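Comunidade Lukumay – Robótica e Automação
Fórum > Projetos de estudantes > Braços e garras

Garra encosta nos módulos de memória quando desce até o soquete da CPU

Publicado por irgate_equipe2 em 7/18/21
414 visualizações

Boa tarde. Faço parte de uma equipe de curso técnico e estamos preparando o projeto de desmontagem e montagem de computador para a mostra interna, que será em novembro. A tarefa é a seguinte: o braço tira as peças de um suporte impresso em 3D e coloca no gabinete, ou faz o caminho contrário. As peças são o processador, um módulo de placa fina e um disco de 3,5 polegadas já preso na gaveta plástica azul.

O disco está saindo bem. O módulo sai mais ou menos, depende de como ficou apoiado na ranhura do suporte. O problema é o processador. Quando a garra desce na região do soquete, o dedo do lado da memória encosta no slot mais próximo. O controlador acusa esforço e o programa para. Já aconteceu com duas velocidades diferentes, então não acho que seja isso.

O gabinete fica deitado na bancada de alumínio, sem a tampa lateral, e o suporte fica ao lado dele. A base do braço fica atrás do gabinete.
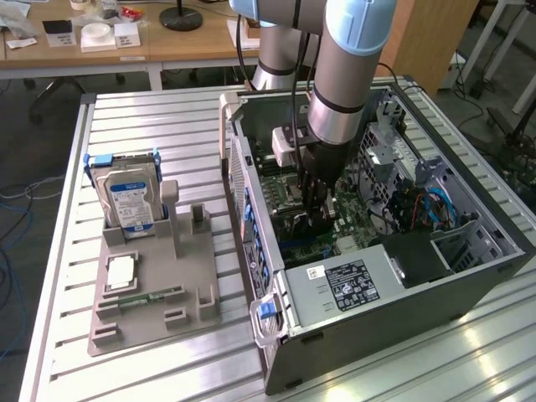 Garra abaixada perto do soquete da CPU, com o suporte das peças à esquerda do gabinete.

O que já tentamos:

– Reduzir a abertura da garra antes de descer. Melhorou, mas aí sobra pouca folga para pegar o processador.
– Refazer a origem do sistema de coordenadas do gabinete. Não mudou nada.
– Empurrar o gabinete um pouco para o lado. Resolveu o soquete e estragou a posição do disco.

O programa foi feito no Wolline, com pontos gravados à mão. A garra é paralela, de dedos retos, os que vieram com ela. O regulamento da mostra não deixa tirar os módulos de memória nem trocar a placa-mãe, mas deixa mexer nos dedos e no suporte.

Alguém já passou por isso? Vale a pena imprimir dedos novos ou dá para resolver só no programa?

Resposta de nukex_oficina
2 pessoas acharam útil

Dá para resolver boa parte no programa, mas eu faria as duas coisas.

Primeiro o programa. Pelo que você escreveu, a garra desce com os dedos abrindo na direção dos slots de memória. Gire o punho 90 graus antes da descida, de modo que a abertura fique paralela aos slots. Os dedos passam a ocupar menos espaço justamente do lado em que falta. Confira se o suporte branco na lateral da garra não vai bater em outra coisa depois do giro. O processador é quadrado, então pode ser pego por qualquer par de lados, mas a marca do canto tem que chegar ao soquete na orientação certa. Se girar o punho só na hora de soltar, a peça gira junto. O giro tem que estar também no ponto de coleta.

Depois a descida. Grave um ponto de aproximação bem acima da placa, na vertical do soquete, e faça dali para baixo um movimento linear. Se o trecho final estiver como movimento de junta, a ponta faz uma curva e entra de lado. No Wolline, o tipo de movimento é escolhido ponto a ponto e o padrão é junta. Muita equipe grava tudo no padrão e só percebe dentro do gabinete.

Sobre os dedos: os retos são largos para esse serviço. Imprima um par com a ponta mais estreita e um degrau pequeno na face interna, para o processador apoiar. Não faça muito compridos, porque flexionam e a posição deixa de repetir. Use preenchimento total na ponta.

Outra coisa, fixe o gabinete. Se vocês o empurraram e tudo mudou, é sinal de que ele só está apoiado. Dois batentes em L presos na bancada já servem. Depois disso regrave os pontos, todos eles, começando pelo disco.

Resposta de bancada14

usa ventosa para o processador, com garra não compensa

Resposta de irgate_equipe2 (autor do tópico)

Obrigado pelas respostas. Ventosa não dá, o regulamento só permite uma ferramenta durante a prova toda e o disco precisa da garra.

Conferi o programa e o trecho final estava mesmo em junta. Passei para linear e girei o punho 90 graus na coleta e na entrega. Fiz 2 descidas sem peça e nenhuma encostou na memória. Falta testar com o processador. Os batentes vamos cortar na próxima aula de oficina, e os dedos estão na fila da impressora.

Ficou uma dúvida: o cabo que acompanha o braço ficou mais esticado depois do giro. Girar 90 graus para o outro lado dá no mesmo?

Resposta de nukex_oficina

Para a abertura dos dedos dá no mesmo. Para a orientação do processador não, fica invertida em 180 graus, então use o mesmo sentido nos dois pontos. Escolha o lado que deixa o cabo com mais folga e rode o ciclo completo em velocidade baixa, com a mão no botão de parada.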